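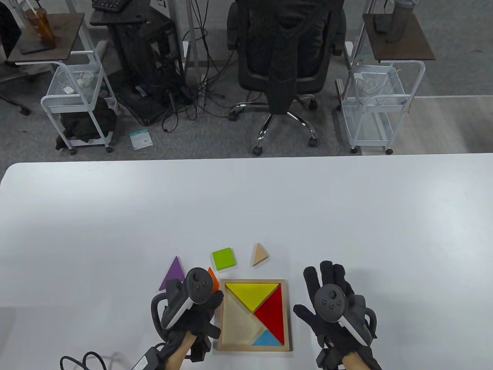 4. Setting up the folding activity table

Print this page | E-mail this section
Shares: 23 | Comments: 26

The Vonda folding table is packed flat with the legs locked. Set it up on a hard, level floor. Two people should do steps 3 and 4.

1. Lay the table face down on a blanket or on the flattened carton.

2. Press the release tab on the first leg pair and swing the legs out until the brace clicks. Repeat with the second pair.

3. Push down on the middle of each brace. If it gives, the catch has not closed. Fold the leg back and open it again.

4. Stand on opposite sides, lift the table by its long edges and turn it onto its feet. Do not roll it over on two legs.

5. Rock the table gently at each corner. Turn the foot under any corner that moves until all four feet touch the floor.

CAUTION: Keep fingers clear of the braces while the legs are moving. Children should not open or fold the table.

CAUTION: The greatest evenly spread load is 200 pounds. Do not sit or stand on the table.

Note: Feet for carpet are sold separately as Bronbridge part 1110. They push on over the standard feet – no tools are needed.

4.1 Using the table for puzzles and tile games

Leave enough space beside a puzzle tray for the loose pieces. With tangrams, empty the tray first and sort the pieces by size. Place the two large triangles before the others. The square and the parallelogram are easier to fit once those are in.

Unpainted wooden pieces can mark a damp surface. Dry the top before you begin.

4.2 Cleaning

Wipe the top with a soft cloth and mild dish soap, then dry it. Do not use scouring powder or bleach. Crayon comes off with a little cooking oil, followed by soap and water.

Check the brace screws every June, or more often if the table is folded daily. Tighten them by hand with the key taped under the top.

Section text by Heriberto Castaño. For storage and wall hooks, go to section 5.

Print this page | E-mail this section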